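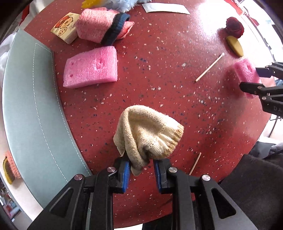
Unit 2: Sorting and Packing Small Soft Goods
Flornico Evening Courses, Retail and Mailroom Skills
Instructor: Maximiliano Saavedra
Handout revised 2024-08-20

Read this before the practical. The first half covers sorting on the table, the second half covers the box. The worksheet is separate and gets handed in at the end.

What counts as a soft good

For this course, a soft good is anything that changes shape when you press it and does not break. Knitted pieces, plush, foam, pom-poms, rolled towels and fabric flowers all belong here. Food, glass and bottles do not, and they are covered in Unit 3. Leave the snack tray alone during the exercise. Nothing on it goes in the box.

Small hard pieces such as cotton swabs and toothpicks are treated as loose sticks. They go in a bag or sleeve of their own. A loose stick can work its way through an open knit and pull a stitch, and a customer will send the item back for one pulled stitch.

Sorting on the table

Work on a clear patch and keep finished pieces on one side. Sort by how the item behaves under pressure:

Group A, springs back. Foam blocks, sponges, most plush.
Group B, stays folded. Knitted gloves, knitted toys with light filling, rolled towels.
Group C, marks easily. Fabric roses, feathery pom-poms, anything with petals or long fibers.
Group D, sticks and other thin pieces.

Some items are hard to place. A tightly knitted ball may feel like Group A on the outside and have very little in the middle. Squeeze it once between finger and thumb and let go. If it has not come back by the time you have written the label, put it in Group B. 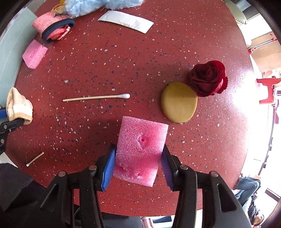
Foam needs a closer look than the other groups. Small pits in the surface are normal in coarse foam and are not a fault. A dent is different – note it on the sheet with the side it is on, and pack that side facing in. Hold a block by its lower end with light pressure. Gripping it hard in the middle leaves a mark that can take a while to come out, and on older foam it may stay.

Knitted pieces with a ribbed cuff should be picked up by the body or by the whole cuff together. Picking up one edge of the cuff stretches it. If two pieces are a pair, band them before they leave the table.

Filling the box

We use the Tendari open carton for all practice work. The allowance is 1,450 grams of contents, and 40 millimeters must stay free below the rim so the lid closes flat.

1. Check the floor of the box and brush out any crumbs before you start. Foam sheds, so check again when you finish.
2. Lay rolled knitwear against a side wall.
3. Stand foam next to it, on end or leaning.
4. Put wrapped plush in a back corner with its tag where it can be read.
5. Place Group C last. Nothing goes on top of a pom-pom or a flower.
6. Add the Group D bag along an edge and close.
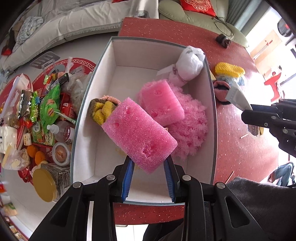 Foam, striped knitwear, a pom-pom and wrapped plush at the packing stage.

Keep plush in its plastic if it came that way. Press the air out gently and do not retie the string.

Labels and records

Miltau labels are printed in rolls of 1,000 and numbered, so a spoiled label has to be stuck to the back of the worksheet. Write the group letter first, then the item. "B – glove, knitted, cream" is enough. Initial each line.

For next time

Read the Vik notes on jars and bottles, pages 2 to 9, and bring your corrected worksheet.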